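I've been arguing with my cousins about crocheted dish scrubbers for years now, and I'm putting my side in writing. I think they're the best thing you can keep by a sink, and I think the silly-shaped ones beat the plain squares.

My cousin Reinaldo Conceição says a scrubber is a tool and should look like one. He buys those Sorex sponges, 200 to a case (a case!), and he's proud of it. Fine. But he also leaves them in the sink till they smell like a pond, and I never do that with a scrubber somebody made, loop by loop, to look like a slipper. You rinse it, you hang it up, you keep it for months. I paid two dollars for my first one at a church sale in Toledo and it outlived a whole set of pans.

The other thing I'll defend is the big round table with a flowery cloth on it. Everything ends up there, the teapot and the jars and the half-finished crafts and a sponge or two, and my sister-in-law thinks it's a mess. I think a table you can put things down on is the whole point of having a table! My aunt in Prarkwood cleared hers off once for company and we all stood around like we were at the dentist.

And please, bright colors. Orange, red, pink, whatever yarn is left over. A gray scrubber hides the gunk, and I want to see the gunk.
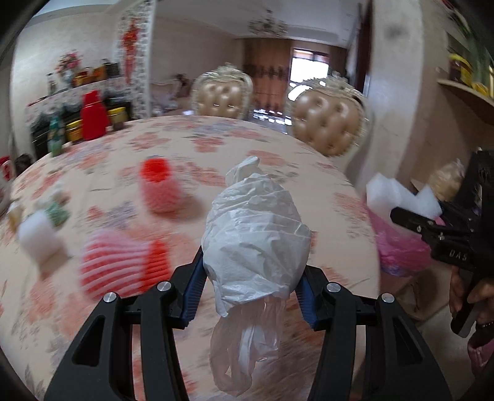
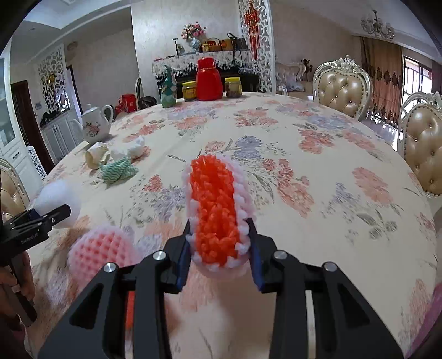

Fuzzy stuff and flowers on the tablecloth, just how I like it.

Do crocheted scrubbers scratch nonstick pans?

Soft acrylic or polyester yarn is usually gentle enough, but skip anything with metallic thread in it and try a small spot first.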